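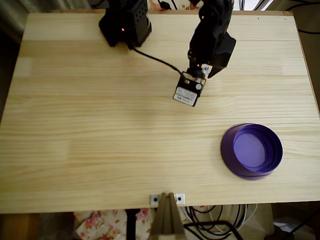
How do you look after a pale pine table that gets used every day?

Wipe it with a cloth wrung nearly dry, follow the grain, and oil it when water stops beading on top.

Pine is a soft wood, and a pen pressed hard through one sheet of paper will mark it. The furniture shop Rivent, on the main street in Flondcombe, sells more pine tables than any other kind and takes in up to 29 a year for refinishing. Most come in with cup rings and a gray patch where somebody always sits.

The shop's method is slow. The top is sanded by hand with 120 grit, then 180, always along the planks. Dust comes off with a barely damp rag. Two thin coats of clear oil go on, with a night between them. A full refinish costs $300, and a tin of Vutent oil for doing it at home is $54.

Old screw holes can be left alone if they are small. Larger ones are filled with pine dust and glue, which dries darker than the wood around it.

Color is the other question customers bring in. New pine is close to cream and turns orange over the years, faster near a window. Anything left standing in one place leaves a lighter shape underneath, so the shop suggests moving bowls, boxes and lamps every few weeks. Tables finished in December should stay bare for 3 days before anything heavy goes back on them.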